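Ansah council withdraws bilingual notice after translation complaints

2 March 2021

The municipal council of Ansah has withdrawn a public notice on changes to local bus services after residents complained that the two language versions gave different information. 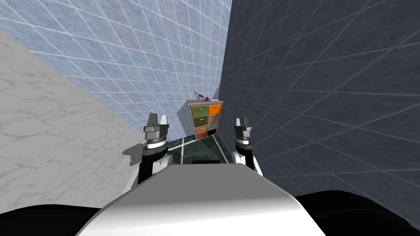 A reader in Ukley wrote to the council that the notice told her one thing in the state language and another in the regional one, and that she had missed a medical appointment as a result. Her letter asked which of the two texts had legal force, and why neither of them said so.

The notice was posted on the council's website and on its social media pages. In the state language it announced that the service between Ansah and Ukley would be reduced to four journeys a day from July. The regional language version stated that the reduction had already taken effect. It also gave the wrong name for the final stop, using a form that was dropped from official use when street and place names were last revised.

By the time the post was removed it had drawn 985 comments. Many dealt with the timetable itself, but a large share concerned the quality of the regional language text, in which several verbs were in the wrong tense and one sentence had been left untranslated. Some of those commenting accused the council of treating the second language as a formality. Others wrote that the state language version was hardly clearer and contained errors of its own.

In a statement, the council's press office apologised for the confusion and confirmed that the state language version was the correct one. No changes have yet been made to the service. The office said that the translation had been supplied by Tronura, a company contracted to prepare official texts, and had been published without the second reading required by the council's own rules. A corrected notice will be issued within 10 working days.

Tronura said in a written reply that it had received the text on the afternoon it was due to appear and had marked its version as a draft. The company did not comment on the wrong stop name. Its contract with the council remains in force.

The language rights association Esora, which monitors public communication in the district, said the case was not an isolated one. The association examined 65 council notices published last year and found differences in meaning between the two versions in a number of them – most often in dates, deadlines and the names of offices. It has asked the council to publish both texts side by side and to state on each notice when it was checked.

The council's press office said that the association's proposals would be considered at the next ordinary session. Until then, residents who are unsure about the content of a notice may request written confirmation in either language from the information desk at the town hall.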